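I keep our fruit out on the table in a pink tin tray, lined with a sheet of printed paper (so easy to swap when something gets sticky!), and the oranges go faster there than they ever did in the fridge drawer. 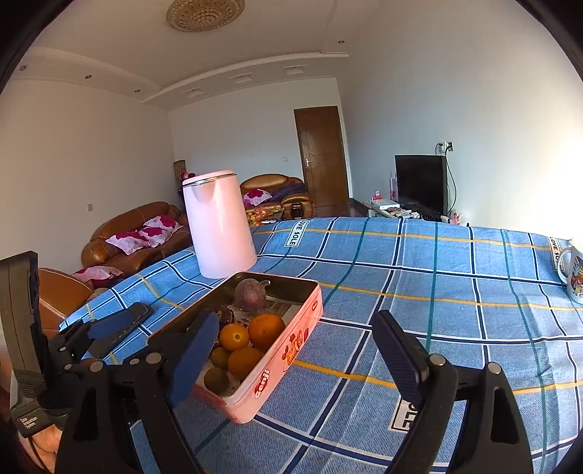

## Keeping it fresh

- Turn the oranges over every 2 or 3 days, and if one feels soft, well, eat that one first.
- Keep the tray a little away from the kettle, steam and fruit don't get along.
- Shake the tablecloth out before you refill.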